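# Fliris Sheet Set

The Fliris is our everyday sheet set. It comes as one fitted sheet, one flat sheet and two pillowcases, all cut from the same bolt so the color matches across the set. We sell it through Vultholm and from our own counter at Imen.

The fabric is a plain weave with a soft finish. It wrinkles. If you want a bed that looks pressed all day, order the Shojaei set, which has a tighter weave and a heavier hand. The Fliris is for people who sit on the bed, read on it, eat on it and pull the covers straight at night.

## Colors

Mauve-grey, oat, slate and white. Mauve-grey has a slight lilac tint that shows more in daylight than under a warm bulb. It goes well with light wood headboards and tends to look flat next to black metal ones. Swatches are free - ask for up to 5 at a time. Dye lots change each March, so order extra pillowcases together with the set if you think you'll need them.

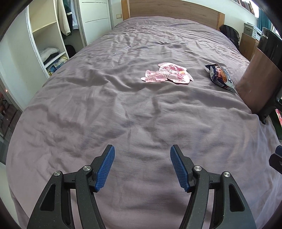

Crumbs shake out easily. The weave has no raised texture for them to catch in, and a quick brush with the side of your hand clears most of them. Grease from chips or fries should be dabbed with dish soap and left for ten minutes before washing. Chocolate needs cold water first. Don't use bleach on any color except white.

## Fit

The fitted sheet has elastic on all four sides. Measure your mattress with the topper on, if you use one. Deep pockets are made to order and add a week.

To put it on, start at the two corners by the headboard, then pull toward the foot. On a wide bed it is easier with one person on each side. If the sheet rides up, check that the label is at the foot end on the left.

## Care

- Machine wash warm with like colors
- Tumble dry low, take out while slightly damp
- Iron on medium if you want to
- Wash before first use

## Ordering

| Item | Order no. |
|---|---|
| Full set | 1153 |
| Fitted sheet only | 713 |
| Pillowcases, pair | 143 |

State the color and mattress size with your order. Unwashed sets can be returned in the original bag. Washed sets can't be returned, but we do repair seams and replace elastic - send the sheet in clean and dry, with a note saying which corner.

Questions about sizes go to Sibel Dağdelen. Repairs are handled by Ekrem Sönmez at the Imen counter, mornings only.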